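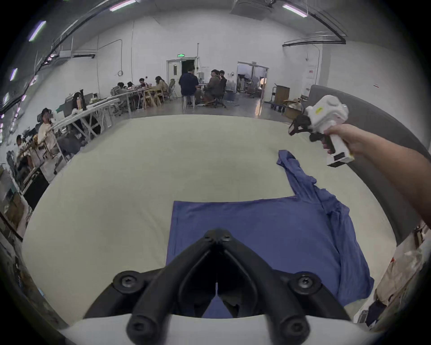
Tumham Robotics Club: The Laundry Unit

The club voted in August on what to teach the robot. Chess was proposed, and so was making toast. Laundry won by a single vote, and the person who cast it has since moved to the drone group.

So this is our year of the T-shirt. We're entered in the household tasks division of the Araújo Cup, where a two-armed robot has to take a shirt it has never met, flatten it and fold it inside 60 seconds. Most of us can't do that ourselves. One member's mum watched our first practice and asked if we'd all been raised in a barn.

The robot learns by copying, which means it needs something to copy. We spend our sessions holding a gripper in each hand and folding as neatly as two fingers a side will allow, and every attempt gets recorded and fed to the model overnight. At last count we had 3,424 folds on file. Jussara Godoy, who coaches us and has strong views on sleeves, has gone through the lot and thrown out every one in which somebody sighed and used their elbow.

First, get it flat

Anyone can fold a flat shirt. The hard part is getting to flat. You pinch a hem, pull, and the far side quietly climbs over itself. You fix the far side and lose the hem. Godoy's rule is that you may not give the shirt a good shake, as the robot's arms don't have the reach for it, and she can hear a shake from the next room.
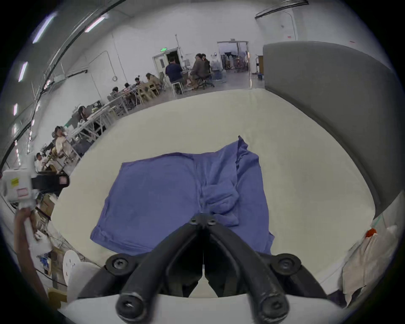 Smooth on the left, rumpled on the right. The right is where the character is.

The shirts are blue because Mondisport had a box of blue ones it couldn't sell and we had no money. They're a decent weight and they crease like a road map. We did try a white shirt against the white tabletop early on, and the software spent a whole evening politely looking for it.

Then pick it up, on purpose

Grabbing one layer of cotton is a skill. Grabbing two when you wanted one is also a skill, and the one we acquired first. The fingers are wide and rounded, so you come in low, press into the table a bit and close slowly. Come in high and you get a fistful (gripperful?) of whatever was nearest.

We mark every recording as clean, usable or "interesting". The interesting pile is growing faster than we'd like, though Godoy keeps it. A robot that has only seen tidy folding has no idea what to do with a mess, and she says a mess is mostly what it will be making.

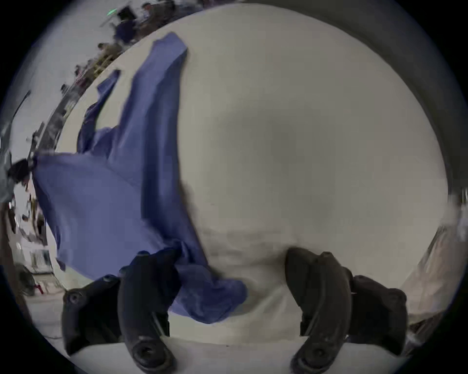
One corner up, a good deal of the rest coming along for the ride.

Left is left

The grippers come in pairs and the pairs have numbers, and in theory a pair stays together. In practice somebody puts one down to eat a sandwich. We once recorded 25 folds with the hands swapped, and the model learned from them very faithfully. It crossed its arms and stayed like that, looking disappointed in us, until someone hit the stop button.

Now you read both stickers out loud before you start. Kit 20 has them in yellow, 左 for the left hand and 右 for the right, and even those of us who can't read Chinese have become extremely good at those two characters.
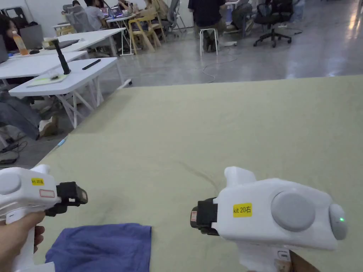 Where we're up to

The robot can do the first sleeve. It can usually do the second sleeve. It then tends to consider the job done and parks itself, leaving behind something you'd be embarrassed to find in your own drawer. Our best complete fold took just under double the allowed time and came out as a trapezoid, and there was cheering anyway.

Vundska, last year's winners, put a video of theirs online. It folds the shirt, turns it over and pats it. We have watched the pat up to a dozen times and feel it was unnecessary.

Come and fold

We're short of hands, in the plainest sense. You don't need to code and you don't need to be good at laundry, although it'd be a nice change. Sessions run from 8 in the evening until the grippers need charging. Sign the sheet by the door, pick up a matching pair and ask Godoy about sleeves only if you've got the time.

Bring your own snack, and put both grippers down before you open it.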